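Walkers and Fundraisers Wanted for Coast Path Relay

Ravn House is looking for people to join its sponsored relay this spring. The money raised will pay for overnight rooms for parents whose children are being treated at the regional hospital, a long drive from most of the towns we serve.

The route is 359 miles and is split into legs of 10 miles. You can sign up for one leg or several. Each leg is walked by 2 people, who may be from the same household or may walk apart, depending on the rules in force in your county on the day. Most of the path is level, but the northern legs have loose rock and a few steep climbs – please read the leg notes before you choose.

We ask each pair to raise $500. If that is hard for you, talk to us first. Several employers have offered to match what their staff bring in, and Lamai Sukprasert keeps the list.

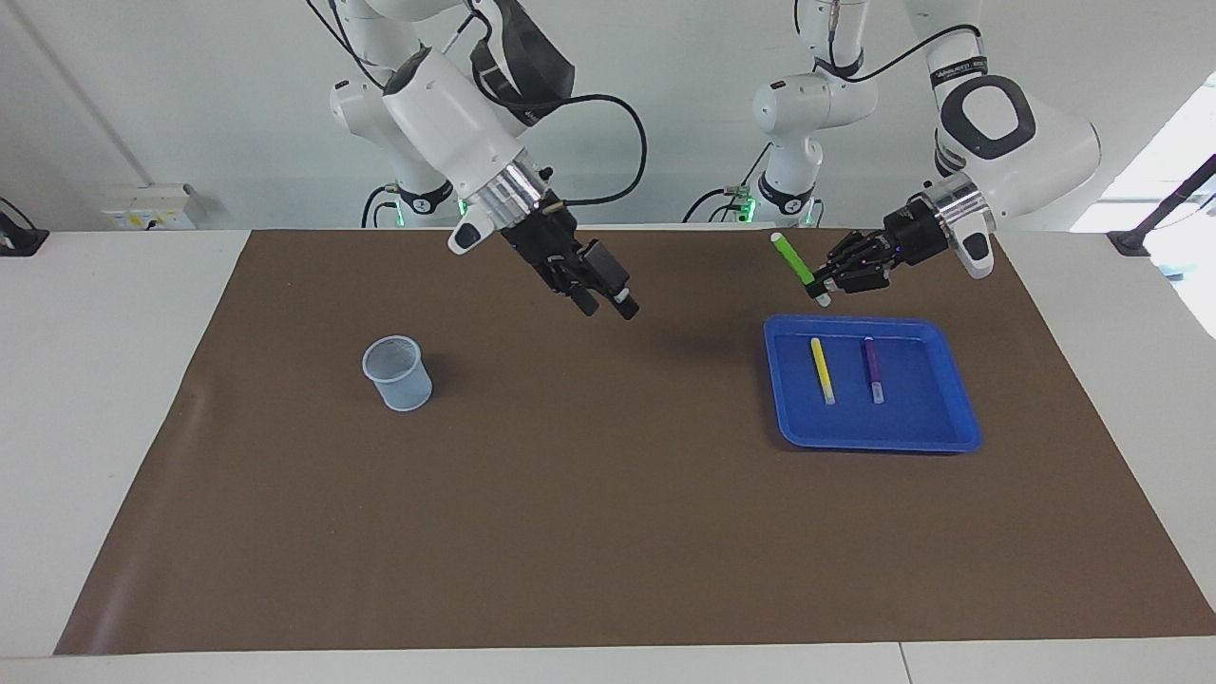 Walkers must be 18 or older, or be paired with a parent or guardian. You will need your own boots, rain gear, and a charged phone. We supply a route card, a high-visibility vest, and a ride back to your car from the end of the leg.

We also need drivers for the return rides and a person in each town to put up posters and collect sponsor forms. Drivers need a clean license and their own insurance. Gas is paid back at the end of each month on receipt.

There is one paid post. The relay coordinator will work part time, mostly from home, setting the schedule and keeping in touch with pairs by phone and email. Some weekend hours are required. Experience with outdoor events is useful, and so is a good knowledge of the coast towns. The coordinator reports to Bernadette Moynihan.

To apply for the post, send a resume and a short letter to Bernadette at the Ravn House office. To walk or drive, fill out the sign-up form at the front desk or ask Lamai to mail you one. Sign-up closes on the last day of February.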